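Chapter 3

Work Surfaces and How They Are Finished

Chapter outline
The surface as part of the job
Color and glare
Edges, joints and fixings
Care and record keeping

Most people who set up a workroom think first about tools and last about the surface the tools will stand on. The surface is usually bought in a hurry, from whatever is in stock, and it stays in place for years. This chapter looks at benches, counters and tabletops as things to be chosen, measured and looked after. It builds on Chapter 2, where you learned how to draw a floor plan to scale and mark the walkways on it.

Consider the case of the Fallstead repair shop, which we will come back to at several points. When Rosaire Dhillon took over the shop, it had 3 long benches, each put in by a different owner. One was too high for seated work. One sloped toward the window, so that screws rolled off the front. The third was sound, but its gloss finish threw the ceiling lights back into the worker's eyes. Dhillon kept a notebook for a month and wrote down every complaint she heard. Very few of them concerned tools. Most had to do with height, glare or a lack of clear space near the front edge.

Her notes show that a surface has to suit the task, the person and the room at the same time. A bench that is right for sorting mail may be wrong for mending watches. The usual way to begin is with elbow height. Have the worker stand or sit in the normal position, with the upper arms hanging straight down, and measure from the floor to the underside of the elbow. Fine work is done a little above this line, and heavy work is done below it. Where several people share a bench, measure all of them before you decide on a height. An adjustable bench costs more, but it may be the only sensible answer when the measurements are far apart.

Depth is the second measurement. A deep surface gives more storage but puts the back part out of easy reach. Anything used many times a day belongs in the front zone, where the forearm can sweep across without the shoulder moving. Items used once or twice a day can go farther back. Section 3.2 explains how to mark these zones with chalk or tape.

Color matters more than beginners expect. A pale top makes small dark parts easy to find and brightens a dim room. A dark top hides stains, cuts down on reflected light and sets off pale objects clearly. The finish should be judged together with the color, for a polished black top can produce as much glare as a white one.
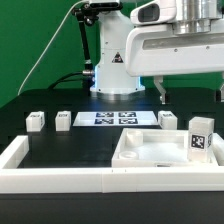
Figure 3.1 White equipment on a black tabletop.

Fixings are the next concern. Anything bolted or clamped to a surface takes up more room than its base, and the space that its moving or projecting parts need should be drawn on the plan as well. Dirk Hinrichs, who planned the benches at the Petrenko workshop, used cardboard shapes for this purpose and moved them over a full-size paper sheet until the layout worked. You will try his method in Exercise 2.

The last part of the chapter deals with care. Spills, scratches and loose fixings should be written down when they are found, with the date and the number of the bench. A sample log is printed on page 379.

Key terms
elbow height, front zone, reach, finish, glare, fixing

Before you read on
Measure the height and depth of a surface you use every day. Write down which items you reach for most often and where they are kept. You will need these notes for Section 3.1.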